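Patterns, mostly
Posted in June by Svitlana Semeniuk

Tristden asked for one quiet backdrop. We ended up with beige stripes, brown flowers and a leafy print with orange bits in it, and I have stopped apologising.

The wallpaper
Blossoms, diamonds and a few medallions that think they live in a palace. I had 2 rolls of plain cream ready – they stayed in the cupboard.
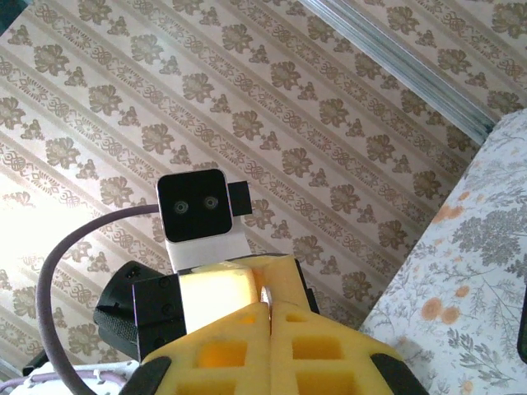
Where they meet
Grey ferns next to brown scrollwork, with something black and shiny getting in close. My aunt would call this busy.
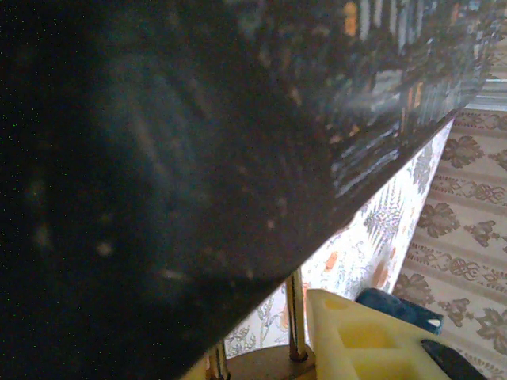

Dovhaniuk still maintains that the two prints go together if you squint. He also owns a tartan sofa.

The box
Swirls on the lid, in the Starry Night manner, on top of yet more leaves. The blue mug is keeping out of it.
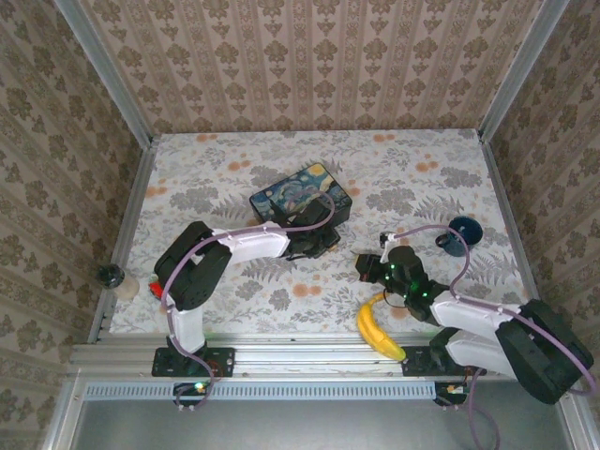

Plain sheets are on order for next time, in a colour Hulis calls oatmeal.

Recent galleries
Povo in the rain
111 buttons
Hulis: the back stairs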